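Multau Bin Objects

Household objects for bin clutter, with object notes and weights

Multau Bin Objects is a list of everyday household things chosen to be put together in one deep bin, along with the notes we keep on each of them. It is maintained by Ferhat Baysal and Rodel Saludo. This file covers what is in the collection, how the objects were picked and how the bin is loaded.

Contents

objects.csv – one row per object, with name, material, weight in grams, longest side in millimeters and a short note
layouts/ – 1,879 layout files, each listing the objects in the bin and their order of loading
photos/ – stills of loaded bins
CHANGES.txt – what changed between versions

Names in objects.csv are lower case with underscores. An object that was replaced by a newer copy keeps its name and gets a number at the end. Weights were taken on a kitchen scale that reads to 2 grams, so treat anything very light with care.

Choosing the objects

Everything had to be cheap, washable and easy to buy again. We left out glass, anything with a blade and anything that sheds fibers. Most of the list is plastic kitchenware and small items from the cleaning aisle. Scoops were kept because the handle and the basin behave so differently: the same scoop can lie flat, stand on its rim or lean on a wall, and its outline changes a lot from one to the next.

Empty packaging was tried in the first version and dropped. It crushed after a few loadings and the recorded sizes no longer matched. 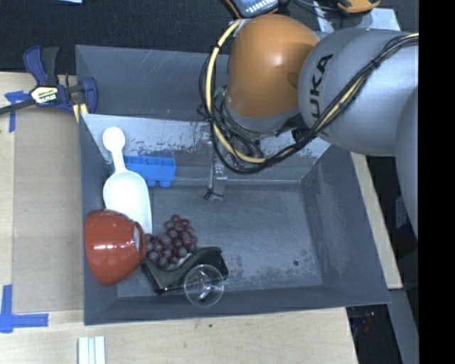

Loading is done by hand. Tip the objects in from a tote, wait until nothing moves, and leave them where they land. Don't spread them out or turn labels upward. Layouts may hold up to 30 objects, and small ones are just as useful as full ones. If something lands outside the bin, put it back in the tote and start the layout over.

The bin is not repainted or swapped when it gets scuffed. Wear on the floor and walls changes from version to version, and anyone comparing old and new stills should expect that. Wipe it out with a damp cloth at the end of a session and let it dry before the next one.

Layout files

Each file is plain text. The first line is the layout name, the second is the initials of the person who loaded it, and the rest are object names in loading order. Lines starting with # are comments. Some early files have the initials missing.

Known problems

The material column says "plastic" for nearly everything and should be split up.
In 6 layouts an object is listed twice by mistake. They are marked in CHANGES.txt.
Light-colored objects were bought in larger numbers than dark ones – the next version should even this out.

Adding objects

Send a row for objects.csv and two stills on a plain background. Weigh the object clean and dry. Rodel merges new rows in May, and Ferhat handles corrections to existing ones at any time.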